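Chapitre 4
La production d'un spectacle musical de fin d'année : calendrier, distribution, exploitation

Objectifs du chapitre

À l'issue de ce chapitre, l'étudiant doit pouvoir distinguer les phases de production d'un spectacle saisonnier, lire un plan de répétition, calculer un seuil de remplissage simple et identifier les clauses usuelles d'un contrat d'engagement d'artiste à notoriété médiatique.

Notions préalables : chapitre 2 (structures juridiques de production), chapitre 3 (billetterie et jauge).

4.1 Définition et périmètre

On appelle spectacle saisonnier une production dont l'exploitation est limitée à une période déterminée de l'année et dont l'amortissement doit être obtenu, en tout ou en partie, dans cette période. Le spectacle musical de fin d'année en constitue la forme la plus répandue. Il se distingue de la comédie musicale de répertoire par trois caractères : une durée de répétition courte, une fréquence de représentation élevée (souvent deux séances par jour) et un public familial dont l'achat est majoritairement groupé.

La féerie, le conte chanté et la revue pour enfants relèvent de cette catégorie. Le concert de Noël n'en relève pas, faute de dramaturgie continue. Le cas du spectacle sur glace est traité au chapitre 7.

4.2 Le calendrier de production

Le calendrier se construit à rebours, à partir de la première représentation publique. On y distingue la phase de montage financier, la phase de distribution, la phase de répétition et la phase d'exploitation. Les deux premières se chevauchent dans la plupart des cas : l'engagement d'une tête d'affiche conditionne l'accord du diffuseur, et l'accord du diffuseur conditionne le cachet qui peut être proposé à la tête d'affiche.

L'étude de cas suivie dans ce chapitre est celle du théâtre Belmonte, salle de 600 places exploitée par la société Sarnum. Le conte musical Guvar y a été représenté pendant une saison complète, jusqu'au mois de janvier. Le bilan d'exploitation, arrêté au 23/1/20, sert de base aux exercices 4.3 à 4.6.

La période de répétition de Guvar a compté 20 jours. Ce volume comprend les raccords musicaux et les filages en costume, mais exclut les séances d'essayage, rémunérées séparément. Les interprètes principaux ont travaillé seuls avec le metteur en scène durant la première semaine ; le corps de ballet et le chœur d'enfants ont rejoint le plateau ensuite.

4.3 La distribution et la notoriété

Le producteur arbitre entre deux profils. L'interprète de formation scénique offre une sécurité d'exécution et une résistance vocale compatibles avec la double séance. L'artiste connu par la télévision ou la chanson apporte une exposition médiatique dont l'effet sur les préventes est concentré sur les premières semaines. La pratique courante consiste à confier à l'artiste connu un rôle à forte présence visuelle et à faible charge vocale, et à placer les numéros techniques chez les seconds rôles.

Le contrat de l'artiste à notoriété comporte habituellement une clause promotionnelle, qui fixe le nombre d'entretiens de presse, la participation aux séances photographiques et les conditions d'usage de l'image. Lorsque deux artistes formant un couple à la ville sont engagés ensemble, il est recommandé d'établir deux contrats distincts, avec des clauses de remplacement indépendantes. L'indisponibilité de l'un ne doit pas entraîner la résiliation de l'autre engagement.
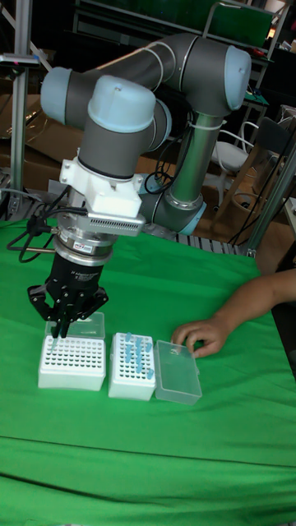
La doublure fait l'objet d'un engagement propre. On distingue la doublure en coulisse, présente à chaque séance sans rôle attribué, et la doublure interne, qui tient un rôle secondaire et remplace au besoin l'interprète principal. La seconde solution réduit la masse salariale, mais impose une double distribution en cascade, dont les répétitions doivent figurer au plan dès l'origine.

4.4 Le seuil de remplissage

Le seuil de remplissage est le taux d'occupation de la salle à partir duquel la recette d'une séance couvre les coûts de plateau et la quote-part des coûts de montage. Il s'exprime en pourcentage de la jauge commerciale, déduction faite des places de service et des places à visibilité réduite.

Pour Guvar, la société Sarnum avait retenu un seuil de 70 %. Les séances scolaires, vendues en bloc par l'intermédiaire du réseau Pridon, ont été comptabilisées à part, leur tarif unitaire étant inférieur au prix moyen. Un groupe de plus de 200 élèves ouvrait droit à un tarif dégressif et à un placement prioritaire au parterre.

Le calcul doit être conduit séparément pour chaque catégorie de séance. Une moyenne établie sur l'ensemble de la saison masque les écarts entre les matinées scolaires, à remplissage élevé et recette faible, et les soirées tout public. La section 4.5 présente la méthode de ventilation des coûts de montage entre ces deux catégories.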